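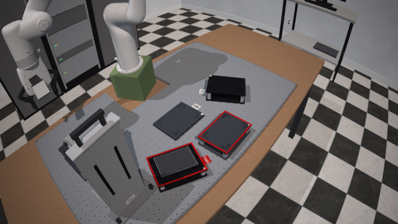 The Zallent bench in the simulator, with a plate on the front holder.

Zallent: plate-moving demos from our student automation club

README, please read before you download

Hi! Zallent is the dataset our club put together for the Gremero student challenge, where every team gets the same simulated lab bench and has to teach an arm to move a microplate from one spot to another. I wrote most of the scene files and all of this README, so if something in here is confusing, that one's on me. Open an issue and I'll fix it.

Everything is simulated. We don't have a real lab bench (we have a classroom and a couple of decent desktops), and the challenge rules only ask for sim runs anyway.

What you get

There are 800 episodes in the main folder, plus 95 more in a folder called "holdout" that we kept away from training. Please keep them away from yours too if you want to compare scores with us! Each episode has the camera views, the joint positions, the gripper command and a one-line task sentence like "move the plate to the empty nest." The task sentences were typed by hand by club members, so you'll run into typos and a few people who write everything in lowercase. I left those in on purpose. Real people type like that.

Episodes come in 8 zip files. Unzip them all into the same folder or the loader will complain. The loader is called Aryee and it lives in the tools directory, with its own short readme. It runs fine on a laptop, it's just slow the first time while it builds the index.

The bench

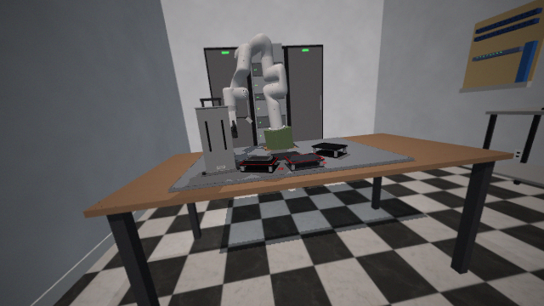
Wider view of the room: arm, tall gray stand, black trays on the mat.

You'll probably spend most of your time looking at the close camera, but load the wide one at least once. It helps a lot when an arm pose looks weird up close and you can't tell which way the elbow is folded. I lost a whole evening to a pose like that before I thought of switching views.

A warning about colors: the red outlines on some of the holders are super easy for a model to latch onto. Our first policy basically learned "go toward red" and looked brilliant until we changed the outline color in a test scene, and then it fell apart completely. If you're training from images, turn on the color shuffle option in the config. It's off by default (sorry, old decision, and changing it now would break everybody's saved configs).

How we recorded it

Club members drove the arm with Flovon, our little teleop script, which maps a game controller to the gripper position. Everyone got 2 practice rounds before their runs counted. You can definitely tell people apart by their driving! Some go slow and careful the whole way, others zoom over and then fuss with the last little bit of alignment forever.

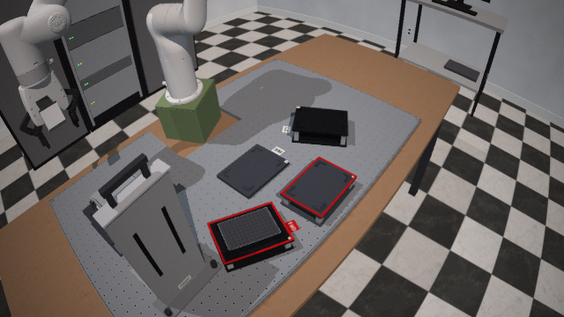

We kept failed tries as long as the arm didn't end up jammed against something. They're marked with success = false in the episode file, so filter them out if you only want clean runs. I'd suggest keeping them for anything that learns to spot mistakes, though. One of our newer members trained a small "did it work?" checker on them and it's been really handy for sorting new recordings.

Known problems

The small labels on the bench are too low-res to read in some views, so don't build anything that depends on reading them. Shadows can fall right across the board and they move with the arm, which confused our edge detector a bunch. Also, the timestamps in the third zip start at one instead of zero. The loader handles it, but your own script won't unless you tell it to.

Using it

Free for class projects, club stuff and other challenge teams. If you put it in a report, just call it the Zallent set and link back to this page. If you record more episodes in the same format, send them over and I'll add them in the next update, which should be out in September if finals don't eat me first.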